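Status Lights Are Not a Safety Standard

Tuesday, May 11, 2021

Most written rules for benchtop arms are inherited from cell-based automation: fence, interlock, light curtain, lockout. They say little about small two-arm stations where a person stands at the table edge and the payload is a pen. Labs fill the gap with house rules, and house rules tend to lean on the colored ring built into the joint.

A green ring tells the operator what the controller reports about one arm. It carries no information about what the gripper holds, how firmly, or where the second arm will go next.
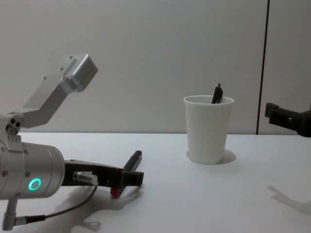 Left arm with a marker in the fingers, red end toward the table. Second gripper at right.

The object in the fingers deserves its own line in the procedure. A long, thin part held at an angle extends the tool, and the clearance figure should be taken from the far end of the part. The Zurkholm draft, which our group has used since October, measures from the fingertip. I consider that an error. We ran 44 pick-and-place trials under the draft and logged 6 contacts with the table. All 6 were made by the part.

Cable routing is the second omission. An external gripper cable needs slack for wrist rotation, and slack can catch. A usable rule would set a maximum drop below the gripper body and require a check at both ends of wrist travel. Skuma's checklist has 31 items and none of them covers this.

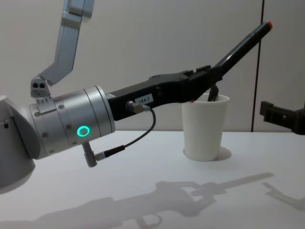
Finger inside the rim of the cup. The gripper cable loops below the body; label reads 184-7.

Third, reaching into a container should be treated as a separate class of motion. The finger is constrained on all sides and its tip may be hidden from the operator. Speed limits written for open-table moves should not carry over. The Okeke procedure does this correctly, with a reduced speed and a vertical exit before any lateral move. Its wording could be adopted as is.

Finally, a label on a gripper is useful only if the log refers to it. Force settings, finger wear and cable replacement should be recorded against the gripper, so that the history stays with the part when it is moved to another arm. Zoron's template records them against the arm.

These changes would add less than a page to any of the documents named above. Comments on the Zurkholm draft go to the working group through the usual form, with the clause number in the subject line.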